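Home Diary Parts bin Greltik build Older Newer

Monday, late. Shed freezing, typing with gloves half on.

Spent most of the evening on the left wrist again. Cable keeps tugging when the arm goes out past halfway, so I've rerouted it along the forearm and tied it in two more places. Better. Not cured. New offset for the shoulder is 1471, was 1069, wrote it on the wall as well this time becuase I lost the last one.

Then the sachet job. Same as before, box to tray, left hand only, right hand parked. Fingertips still the weak bit. Sachets are slippy little things and packed tight, and the hand wants to take 2 or none. Cut the grip speed right down, see if that helps.

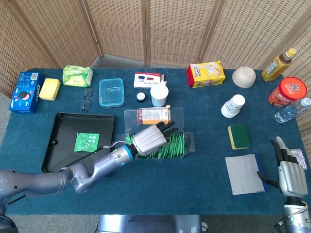 Left hand over the green sachets, one in the tray.

Kept all the clutter out on the cloth, the Oreo box, bottles, cups, both sponges. Want Greltik coping with a messy table before I go near the Sitmont shelf job. Glasses can come off though, not risking those with the elbow as it is.

Log stopped at some 2372 lines, no idea why. Disk? Check tomorow.

To do: thumb spring, longer cable, ring Flullness re the bearings, they still owe me a pair. Put notes up on Org if I can find the password.

Heater off, shed locked. Bed.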